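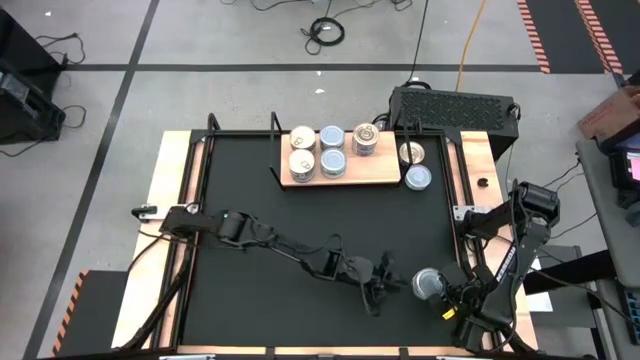
Can sorting with two arms: is grasp success the wrong number to report?
Last updated: February 2018
Reading time: 3 min

Valentyna Levchenko

I'm writing up a small study on a two-arm setup that picks up metal cans and puts them on a wooden board. The policy is learned from teleoperated demonstrations. We collected 1,222 of them and threw out the ones where the operator dropped a can, which left us with about 1,000.

Grasping looks fine in the results. Placement is where it gets messy. A can will be picked up on its side, then the gripper has to turn it upright before setting it on the board, and a lot of the failures come in that turn. If I report grasp success, the method looks good. If I report upright on the board at the end of the episode, it looks mediocre, and the baseline almost catches up.

My advisor wants one headline number. Which one would you use? Also, was it a mistake to discard the drops?

We use cookies to remember your settings. By continuing to use this site you accept our cookie policy.

Hutsuliak

Report the final state. Your task is cans on a board, so a can that was held and then tipped over is a failed trial. Put the grasp rate in the same table, one column to the left, so people can see where the loss happens.

I would also split trials by how the can starts out. Standing and lying cans are close to being two different tasks, and an average over both depends on how many of each you happened to set up. Fix the starting layouts before you run anything, write them down, and use the same ones for the baseline. We ran 8 layouts, repeated, and the spread between layouts was bigger than the spread between methods. That went in the paper as a limitation and the reviewers were fine with it.

On the drops: if the operator recovered and finished the job, put those back in. They are the only demonstrations you have of what to do after a slip. If the episode just ended at the drop, leave it out, but state the rule and how many it removed.

Plemen

collect more data. we had the same problem and it went away at 2,000 demos

Skirmont

I don't agree that more data is the first thing to try. Check the grasp height first. If the operators grabbed lying cans near the middle in some episodes and near the rim in others, the policy may average the two and you get a grip that can't be turned cleanly. We told our operators to pick one and stick with it, recollected only the lying cans, and placement improved with fewer episodes than before.

Also say in the paper whether full or empty cans were used. I couldn't reproduce one result for weeks over that.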